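Budget for a second arm, or fix the cables on the first? (long, sorry)

fernhill_ops
Posted March 2023

We run the washing-up and floor side of a shared kitchen in Skondale, and I have to put in an equipment request before the people upstairs forget they said yes.

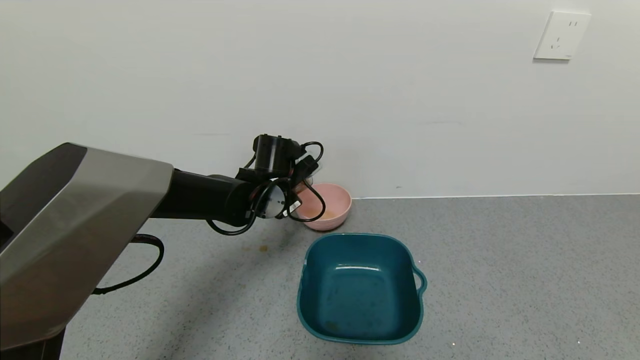

So the question is what to ask for. We have one arm on basins and bowls at floor level. Ernstead have quoted for a second, same model, plus a support plan which costs nearly as much as a person and answers the phone less often. Alternatively I keep the one arm and spend a fraction of that on internal cable routing, spare fingers and a proper splash cover. My colleague Ysaline Guillot wants the second arm. I want to stop worrying about loops of cable near dishwater. We are both being very polite about it.

What would you put on the form?

mopbucket
Cables, every time. Those loops round the wrist would have me awake at night. One goes over the bowl rim, and the first time the arm backs off in a hurry you've got a bowl on the move and a connector with opinions. We paid 600 for a routed harness from Grusta, fitted. Dull purchase. Would buy again.

tallis_b
Disagree with mopbucket, a bit. If the money is there this year, ask for the big thing. You can hide a harness in the consumables line any month you like. You can't hide an arm. Our place asked for the sensible small item and next year's budget was set to match how sensible we'd been.

mopbucket
That's how you end up with two arms and two sets of dangling cables.

tallis_b
Yes, but two arms.

inesarnaud
Inès Arnaud here, I do the purchasing for a group of laundries so please imagine me sighing as I type. Before either, work out how many hours the one you've got is really in use. Ours was sold to us as the answer to everything and when we logged it the thing was working 9 hours a week. The rest was charging, waiting, or someone moving a tub to where it could reach. A second one would have waited alongside the first.

Also ask Ernstead whether the support plan covers water damage. Get it in writing. Ask what they mean by water.

fernhill_ops
Inès, I asked. "Incidental moisture" is covered. I asked whether a basin counts as incidental and they're getting back to me.

Hours logged would be over 20 a week, but I take the point about tubs. Somebody still sets them out on the floor by the wall for it, and that somebody is me.

greyling
Has anyone said Fogh yet? They do a wrist cover that zips on over the motor and takes the slack in with it. It's ugly, like a sock on a tap. Costs 99. Doesn't help with the thick cable trailing out from under the housing though, you'd want a clip for that before somebody catches a foot in it.

mopbucket
The Fogh one made our wrist run warm. Fine for short jobs. I wouldn't leave it on all shift.

greyling
Ours has been on since November and it's fine. Maybe your wrist is just warm.

inesarnaud
Can I put in a word for raising the work? A low bench costs less than any of this and half the reach problems go away. Suppliers never mention it as they don't sell benches.

tallis_b
Nor does a bench look like anything on a budget form.

fernhill_ops
Right. Current draft is: harness quote from Grusta, clip for the floor cable, bench, and the second arm as a separate line marked "subject to hours" so Ysaline can see it exists. Will hold off on the sock.

Does anyone have the lead time on the Grusta harness? Their website says "shortly".

mopbucket
Five weeks for ours. Ring them, don't email.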